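We use cookies to remember your settings and count visits. Accept | Manage choices

Filed under: Workshop builds / Grippers / Gallery

Teltent hand gripper, revision 3

Posted 13/07/2023 by Gemma Tunstall

Teltent is a two-finger gripper held in the hand, built on my bench at the Sullmont shared workshop. It records how a person picks things up so that a small arm can repeat the motion later. Revision 3 changes the fingers and the mount. The trigger and the spring are carried over from the October build.

The fingers are dark rectangular blocks with small round holes along the top strip. The pad on the left finger is thick and rubbery, and there is a visible step where it meets the rigid part. Both fingers have picked up pale marks on top – cosmetic only, so they stay as they are.
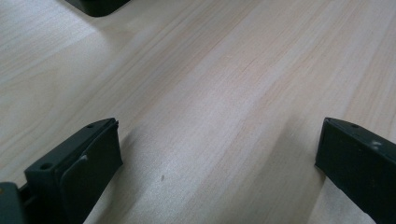 Opening width is set by a stop screw inside the handle. On revision 2 the screw crept after 1,000 cycles and the fingers no longer closed square. The new one has a locknut and a Zakier thread insert, and it has held its setting for 3,000 cycles on the test jig.

Still to do: a lighter return spring, a cable clamp at the wrist, and a proper write-up of the Pisharody joint, which I have now rebuilt twice. Drawings will go up once the clamp is settled.

Comments

mill_and_lathe: What hardness is the pad? Mine go shiny and lose grip on card.

Gemma Tunstall: Shore 40A. I rub them with fine paper when that starts.

petrol_otter: Would like to see the jig as well – is it motor driven?

Gemma Tunstall: Yes, a geared motor and a crank. Next post.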